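Final report - arm cells at Hindinus, what changed for the testers

Written by Tatu Khaemba and Zamfira Neagu, with Telma Núñez (interviews)

We spent the spring at Hindinus, which tests small parts and toys for other firms. Question was simple: what do people do all day once an arm does the handling. Short version, less lifting, more watching, and alot more resetting. 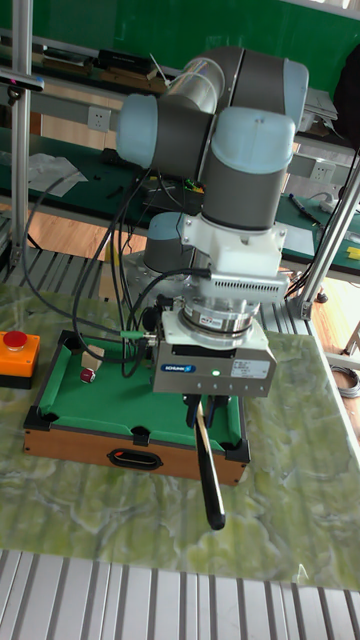
Work and Technology Project Group, Course Section 17

The task during our visits was the mini pool table. Arm holds the cue in the gripper, ball and a block on the felt. Before the cell came in, handling trials were done by hand, up to 1000 repeats for one order. Sore wrists, mentioned in nearly every interview. Nobody wants that part back.

What they do now: put things back in place, check the gripper, write up stops. Mei-kuen Tang has been there longest and told us the day is "quieter but choppier". You can't start anything long. A reset comes up and you have to go. She used to plan her own order of work, now the cell more or less sets it.

Breaks moved too. Used to be everyone at 10, now one at a time, so somebody stays near the stop button. Small thing on paper, came up in every talk we had.

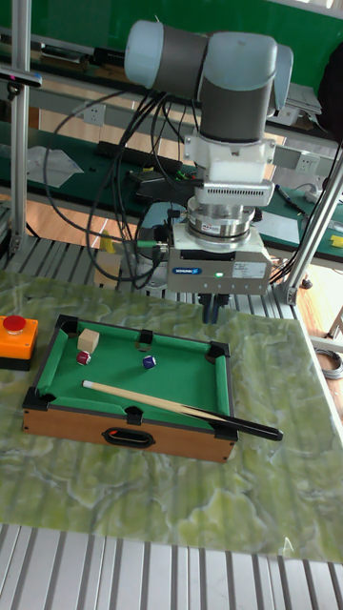 Fig. 2. Cue lying across the table, gripper above the mat.

Training was 30 minutes at the start. Too short acording to both shifts. Most of it was learned from Cheng-en Pan, who isn't paid extra for teaching. We think he should be, and we put that in our list to the manager.

Pay stayed the same, hours stayed the same. Almost 50 pages of interview notes are with Telma, ask her for the folder. Sunday shift not covered, we could not get in.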